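Jan 27, 2019

## Proltwood flat: packing report

Our group project was to pack up one student room and record how long we spent arguing about it. The plan allowed 2 afternoons. The plan was written by people who had never met a wardrobe.

We budgeted 336 minutes for boxes and none for deciding what counts as rubbish. Plastic bags proved the hard case: everyone agreed they were useful, and no one could say for what.

Cardboard did better. A big box by the window will take books, or bedding, or whatever is on the floor when patience runs out.

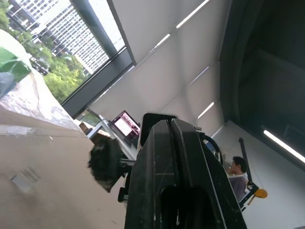 For February we suggest labelling things before the tape goes on, and fewer votes.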